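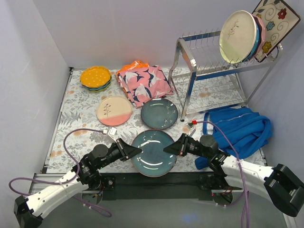 OSCOMBE, Nov 22, 2024 – Furtado has added a round plate with a blossom pattern to its tableware range. The plate comes in glossy teal and in a darker gray-teal, both with a brown edge. It went on sale at the Paltgate store in October and is now stocked in Clendbridge as well.

Plates are sold singly or in boxes of 16. A printed tablecloth with leafy sprigs is sold separately. Orders over $105 ship free within 10 days.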